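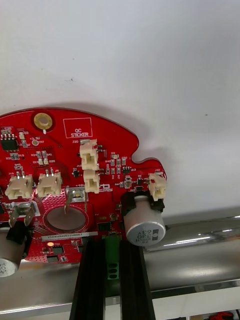

What should you bring to a robot open day if you want to learn something useful for your own workshop?

Bring safety glasses, a small notebook, a tape measure and one part from your own bench that gives you trouble. Leave loose sleeves and lanyards at home.

By the Zestau workshop page
March 9, 2023

The notes below come from an afternoon at Wiva, where the building was open to visitors and robot arms were run on circuit board work. Most of what was shown carries over to a garage or a spare-room bench. The machines are expensive. The habits around them cost very little.

Before you go

Read the sign-up sheet to the end. Wiva ran its demonstrations in 20-minute slots, and the slots filled in the order people signed in at the door. Wear closed shoes with a flat sole. If you have a pacemaker or other implant, ask ahead of time which areas have large motors or magnets and stay out of them if your doctor has told you to.

Write your questions down before you arrive. The operators answer short questions well. "What grip force do you use on a bare board?" gets a number or a method. "How does it work?" gets the brochure.

Where to stand

Stand outside the floor tape, on the side where the operator stands. The operator has picked that side for a view of the gripper and a clear reach to the stop button. From the opposite side the arm blocks the part for most of the cycle. Don't lean in when the arm pauses. A paused arm may be waiting on a timer, and it looks the same as one that has been shut off.

Phone cameras are fine at most of these events, but turn the flash off. Flash can upset a vision system, and it also washes out the print on a circuit board, so the photo is no use to you afterward.

Handling a circuit board

This was the best part of the visit for anyone who repairs things at home. The red board in the demonstration had white plugs, large silver capacitors, a flat round battery holder and a green terminal block with screw openings. The two black gripper fingers stood on either side of that terminal block. It is a useful spot to study, as a terminal block is one of the sturdier things on a board. Small chips and the tiny parts next to them will not take a side load.

For hand work, the same order applies:

Hold a board by its bare edges or by its mounting holes when you can reach them. Use a large through-hole connector as the second choice, and only for steadying. Don't pull on one. Never lift by a capacitor, by a battery tab or by a plug with wires in it.

Look for a lit LED before you touch anything. An orange one was lit on the board. A light means there is power somewhere, but no light does not mean there is none. Unplug the supply, wait, and check across the large capacitors with a meter. Print such as "+48V" or "+3.3V" tells you which voltage to expect at that place when the board is running. Set the meter range above the higher number.

Keep metal tools away from a coin-cell holder. The tab is springy and close to bare pads, and a screwdriver laid across the two can short the cell. A plastic or wooden stick does the job of easing the cell out.

Take the photo before you take out the plug. Connectors usually carry a printed label, J18 and J19 for example, and the wires going to them usually do not. Put a strip of masking tape on each wire and copy the label onto it. Pencil holds up better than felt pen if you clean with alcohol later.

Shiny parts and bad light

One operator spent most of a slot on reflections. Polished metal near the work acts as a mirror, and both cameras and eyes pick up the wrong edge. The polished bar behind the board showed the problem plainly – bright streaks along its length and blurred shapes of the surroundings in it.

At home, drape a matte gray cloth over any chrome near the work. Move the lamp to the side and low, so that raised print and solder joints throw a short shadow. If you have only one lamp, tape a sheet of baking parchment a few inches in front of an LED bulb to soften it. Do not try this with a halogen bulb.

Grip pads

The Grunico table at the back of the hall was selling replacement finger pads, stock number 929, in packs meant for small grippers. They also fit over the jaws of a light bench vise if you cut them down. Clean the jaws with alcohol first and let them dry. The adhesive failed on mine the first time over a film of cutting oil.

A cheaper pad can be cut from a bicycle inner tube. Wash off the talc, and cut the strip 13 mm wide for a narrow jaw. Replace it when the surface goes glossy. Plain rubber can hold a static charge, so do not use it on bare boards. Get dissipative pads for that.

Setting up a repeat job

Rojanasak, the firm that had set up the fixtures, had a simple rule for parts that come back to the same place: rest the part on three points, push it against two, and stop it with one. It works for drilling a row of cabinet doors as well as it does for a robot. Use round-headed screws as the points. They hold less sawdust than a flat block, and each can be turned in or out for adjustment.

Run the first piece slowly and the second at normal speed. Check the fixture after both. The counter on one cell stood at 108 when my slot ended, and the operator was still wiping down the rest points between pieces.

Label the fixture with the name of the job and the date it was last checked. An outline printed for a sticker is a good idea to borrow. The board has one marked "QC STICKER", and a square drawn on a jig in paint pen will do the same. An empty square is easy to spot from across the bench.

On the way out

Ask for worn parts. Used pads, short lengths of cable chain and odd clamps often go in the scrap bin after a demonstration, and the people running it may be glad to hand them over. Check with the front desk before you carry anything out to the car.

Last updated: September, pad cleaning note added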